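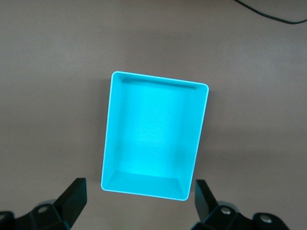 4.2 Props and rim light in Orkenine

Slice-of-life anime gets written up mostly for faces. Hair, eyes, the way a scarf moves. Props much less so, and in Orkenine the props carry a lot of the weight. The club room episodes especially: long talk, very little body movement, camera parked on a table. We coded every table shot in the first season, 715 in total, for outline color, rim highlight and fill. The rim highlight is the one that matters here. A thin pale line following the outer edge of an object, lighter than the fill but in the same hue family. Real plastic does this too, as with the cyan tray in Figure 4, where the rim goes almost white and the floor of the tray is brightest toward the middle. Orkenine keeps the first effect and mostly drops the second. Fills are flat. Lunch boxes, pencil cases, the blue dish on the window sill in episode one, all flat inside with a bright edge.

Why the flat fill? Cost is the easy answer and probably part of the right one. A gradient inside a moving object has to be tracked, a line doesn't (or less so). But the same fills turn up in held shots with no movement at all, so cost can't be all of it. Saber's reading, which we mostly follow, is that the flat fill pushes the eye back out to the edge, and the edge is where the hands are. Hands do the acting in these episodes. Somebody picks up a cup and doesn't drink from it. Somebody lines up erasers while a friend is talking about moving away.

Coding was done in Verkex by Henriques and Saber separately, then compared. Disagreement mostly on metal objects, were the highlight is broken up and it is hard to say what counts as a rim. Those went to discussion. Full sheet in the appendix.

Of the 715 table shots, 318 have a clear rim highlight on at least one prop. Not evenly spread. Early episodes use it sparingly, then a jump at the school festival arc, where it stays high until the finale. The action scenes (there are a few, the rooftop chase and the storm) have almost none. Outlines go dark and heavy there and the props lose their edges altogether.

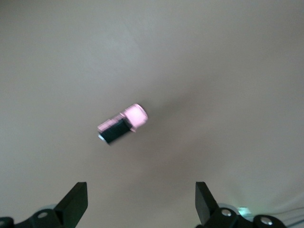 The drop in the action scenes is what we did not expect. Our first guess was simple speed, objects move too fast for a highlight to read. Doesn't hold up well. 69 of the shots without a rim come from the storm episode, and a good part of those are still: wet umbrella on the floor, phone face down, the teacher's keys. No speed problem there at all. The change looks deliberate, a switch of drawing rules to tell the viewer that the quiet show has stopped for a while. When the rim comes back, on a teacup in the last minute of the episode, it lands as relief. Or it did for us. No viewer data on this yet.

Compare Vetari, same director, more action and a bigger cast. There the rule runs the other way round. Rims on weapons and vehicles, nothing on household objects. We only looked at 2 episodes so this is a side note and shouldn't be leaned on. Still, it suggest the highlight is not tied to softness or comfort as such. It marks whatever the show wants handled with attention. In Nasr, an earlier short from the same team, rims are missing completely, though the transfer we had was poor and thin pale lines are the first thing to go in a bad transfer. Left out of the counts for that reason.

One limit to flag before 4.3. Broadcast and disc versions of Orkenine differ in brightness, and we coded from disc. Some rims that read clearly in our copies might have been barely there on air in November. Spot checks on the festival arc found the lines present in both versions, weaker on broadcast. Earlier episodes not checked.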